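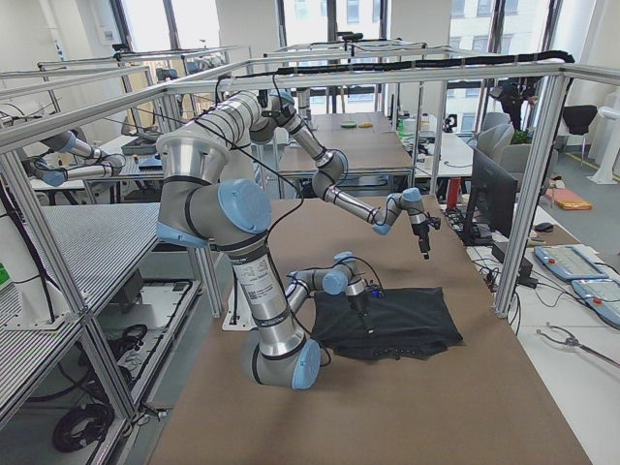

Two-arm fabric handling at one of the Jeltarville test cells.

Ikusier opens Jeltarville gripper comparison to outside entries

JELTARVILLE. Ikusier will accept outside entries for its two-arm gripper comparison beginning in May, the company said. The program tests grippers, wrist cameras and arm controllers on soft goods, mainly clothing and cut cloth, under one set of rules. Until now only the company's own hardware and that of its first partner, Hollach, had been run.

The first round covered four gripper designs and two controllers. Each pairing was put through the same list of tasks: pick up a garment lying flat, pick up the same garment crumpled, move it a set distance, and lay it down with one edge held. The round came to 2075 logged attempts, of which 1918 were counted. The rest were thrown out for reasons listed in the report, most often a camera that had lost its calibration or a garment put down outside the marked start position.

Dark cloth was used for most of the first round. Black fabric gives depth cameras trouble, and Ikusier wanted the harder case done early. Lighter and patterned garments are planned for the second round.
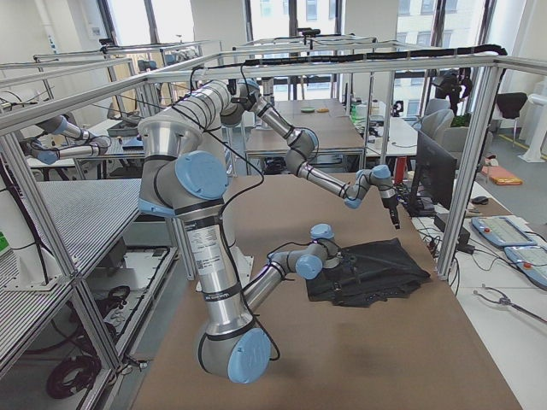

"A gripper that does well on a folded towel can do badly on a shirt hem, and the spec sheet won't tell you which one you bought," said Helju Kairys, who runs the test program. "We had two units with nearly the same closing force. One picked up a single layer most of the time. The other kept taking the table cover with it."

Kairys said the difference came down mostly to fingertip shape. Narrow tips with a short flat section did best at edges and corners. Wider padded tips held better once the cloth was off the table but often needed a second try to get hold of it. Results for both groups are given by task in the report, with no overall ranking.

The two controllers were closer. Both kept the arms in step during slow moves. At higher speeds, one of them let the second arm fall behind by 58 milliseconds at worst, enough to pull a garment out of square when both arms were holding it. The supplier has been sent the logs and plans a firmware change before the second round.
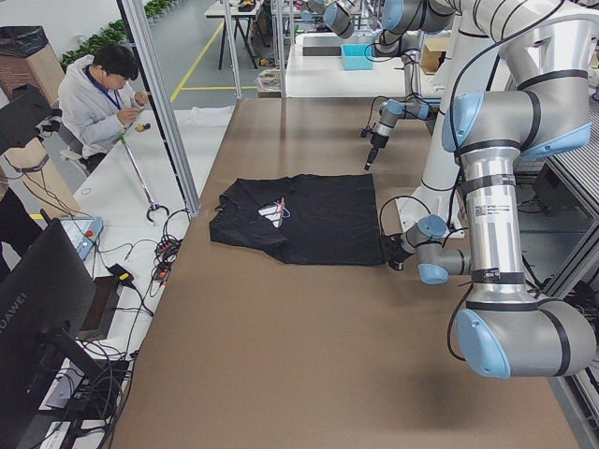 A gripper holds a black T-shirt near one corner while the second arm waits over the far part of the table.

Camera mounting was looked at as a separate question. Priedītis, which supplies the camera brackets used in the program, provided mounts at three heights. The highest gave the best view of a spread garment but lost sight of the fingertips whenever a wrist turned inward. The middle height will be standard for the second round, and entrants may add one wrist camera per arm.

"We would like people to send us the thing they ship, with the cable it ships with," said Cristóvão Macedo, who handles partner entries at Ikusier. "Cable routing caused more stopped runs than we expected. If a cable snags at full reach, we want that in the results."

Entrants need to supply two identical grippers, a mounting drawing, and a driver that runs on either of the two controllers. A gripper and its adapter plate together may weigh no more than 700 grams. Fingertips can be changed once during a round, and both sets will be reported. Ikusier does the mounting and runs every test with its own operators. Entrants may attend the setup day, which is held on a Saturday so that the cells are free.
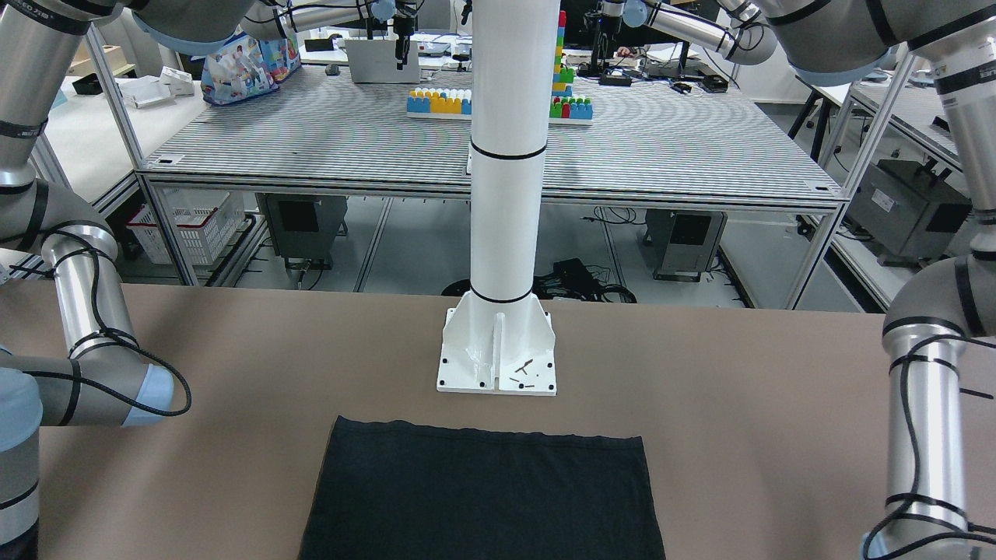

Can a company enter a gripper that is still a prototype?
Prototypes are accepted if two matching units are available for the whole round. They are marked as prototypes in the report, and the maker can ask for a retest in the next round once the design is final.

Entrants see their own figures two weeks ahead of publication and can add a written comment of up to one page. They cannot withdraw after the first counted attempt. Raw logs from the first round, including the attempts that were thrown out, are available on request to anyone who registers with the program office.

Ikusier develops and tests handling equipment for soft goods at its Jeltarville site. Questions about entries should go to Cristóvão Macedo, and questions about test methods to Helju Kairys, both through the Ikusier program office.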